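Simulation and Transfer > Does clutter in sim help on the real arm?

mulov_bench
30 August 2019
Long post, sorry in advance, get a coffee. I've been trying to reproduce the cluttered-counter result from Leonidas Tsolakis's talk, where a grasp policy is trained in simulation on messy kitchen counters and then sent straight to a real arm with no fine-tuning. I rendered 1,213 layouts on a marble counter, with the objects dropped in at random. Then I trained a second policy on tidy layouts, one object at a time, and ran both through the same 70 real grasps at our bench.
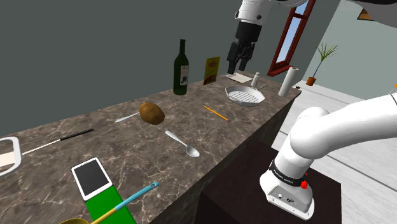 The cluttered policy came out 11 grasps ahead, and I was so pleased I rang my brother, who was very kind about it. Most of the gain is on thin stuff lying flat, spoons and pencils especially. The tidy policy kept closing its fingers a little too high on those.

Peixoto
Lovely work, and thank you for writing it all out! I'm going to be the grump, though. How many seeds? We saw a gap about that size at Kallositz in January and it shrank to nothing once we retrained. I'd want to see that before I credited the clutter.

mulov_bench
Three seeds for the cluttered policy, one for the tidy one. I know, I know. The tidy retrains are queued.

ultov_fan
I don't think seeds are the whole story, Peixoto. My own cluttered set helped with flat objects too, and hardly at all with bottles. My guess is it's contact -- when a potato is sitting on the end of a utensil, the policy has to learn what a blocked grasp feels like, and a tidy counter never teaches it that.

Peixoto
Could be! But then you could test it directly. Keep the clutter and space everything out so nothing touches. If the gain survives, it was only visual variety. I'd bet on that one, to be fair to my grumpiness.

mulov_bench
Oh, I like that -- it's an easy change to the placement script, too. I'll run it after the seeds and post the per-object table in this thread.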